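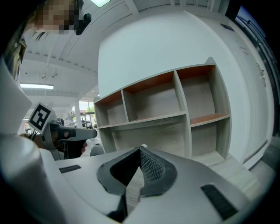
My aunt Leonilde left me her recipe for plum brandy, and she left the other half of it to Teguh Saragih, whom she had not spoken to in 30 years. I got the ingredients. He got the method. I found out at the lawyer's office in Skirkstead, and I laughed so hard I had to go stand in the hallway. Then I did what any sensible person would do and went home to look for a copy. I got down on the pale floor by the shelving and stayed there most of the evening, pulling out old tax papers, until my cousin Wulan leaned in over me with her dark hair hanging down loose and asked if I'd lost an earring.

"I've lost a method," I said.

"Call Teguh."

"I'm not calling Teguh!"

I called Teguh. He picked up on the first ring, like he'd been sitting there with his hand on the phone, and he said, "How many plums?" No hello, nothing.

"How long do you cook them?" I said.

We both hung on for a while. I could hear a radio going at his end, some kind of soccer game, and a dog (or maybe a very small child) complaining about something.

So that's how I ended up on the bus to Drasenholm with 4 jars of sugar syrup in my bag and a bad feeling about the lids. He was waiting at the stop in a suit. A real suit, with a tie! He'd shaved so close there was a bit of tissue on his chin, and he took my bag without asking and looked past me at the bus door until it shut.

"She talked about you," I told him, and that was a lie. She never said his name once in my hearing. But she kept a blue cup on the high shelf that nobody was allowed to drink from, and when I walked into his kitchen there were five more just like it, hanging in a row on hooks, with one hook bare.

I didn't say anything. He put the kettle on.

"You don't cook them," he said, with his back to me. "That's what everybody gets wrong. She got it wrong too, the first year - we had to throw out the whole barrel."

I took out my pen and wrote it down.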